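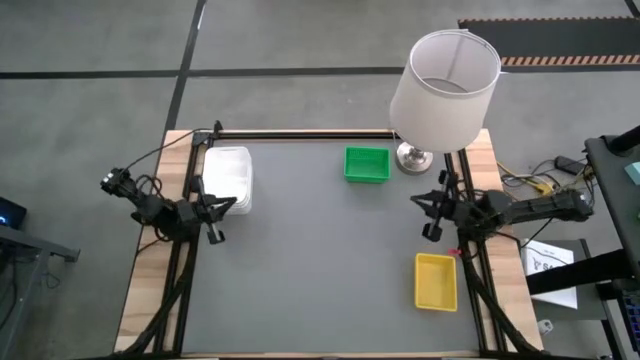

Noltbridge, April 2020

Speaker notes: what we saw at the Testach open day

Slide 1. Leave this up while people sit down. Say who we are and that the talk is twenty minutes with questions after. The slides go on the shared drive tonight.

Slide 2. Why we went. Korkex packs small household goods by hand at two sites, and the managers wanted to know if a bench with two arms could take on some of the sorting. Testach runs an open day for firms like ours. Van der Merwe, who supply our conveyors, passed on the invitation. We paid our own travel and have not ordered anything.

Slide 3. The bench. Go back to the first picture for this. Two black arms, one on each side, fixed to a black aluminium frame on a wooden top. Each arm has a gripper, and both can be seen open over the grey mat. Point out the mat. Our benches at Noltbridge are bare steel and light parts slide on them, so a mat is something we could try whatever we decide about the arms.

Slide 4. The goods. Nested white plastic containers, a small green basket, a yellow tray and a table lamp with a white shade. Ask the room which of these they would find hardest to pack. Most people on our lines will say the lamp. The shade is fabric, the base is polished metal, and you would not want to hold either of them the same way as a tray. The nested containers are the other one to talk about. Getting one off the stack without bringing the next one with it is a job we do all day in the plastics bay.

Slide 5. What we were told about running it. The Testach staff said to allow 300 practice runs for each new item before judging it, and 600 for anything soft or awkward. These are their figures and we have not checked them. We change 200 product lines a year at Noltbridge, so multiply that out slowly and let people see the total. Do not rush this slide.

Slide 6. Floor space. The bench is only part of it. Look at the cables coming down both sides and the extra stand on the right. There is tape on the floor and striped edging on the black mat at the back. Our bay 4 has a walkway on one side and the baler on the other, and I don't think a bench with its kit would fit there. Bay 7 might do. Facilities have been asked to measure it.

Slide 7. Questions still open.
Who would clear a fault on the night shift?
Can the grippers be changed without tools?
What happens when a carton arrives damaged?
Does the price include training at our site?

Testach have these in writing and we are waiting for a reply.

Slide 8. Next step. A second visit in July, if visits are running by then, with our own goods in a crate. Ask for two people from the lines to come along, one from each shift. Names to the site office, please.

Stop here for questions. If someone asks about jobs, say that no decision has been made and that the union rep has a copy of these notes.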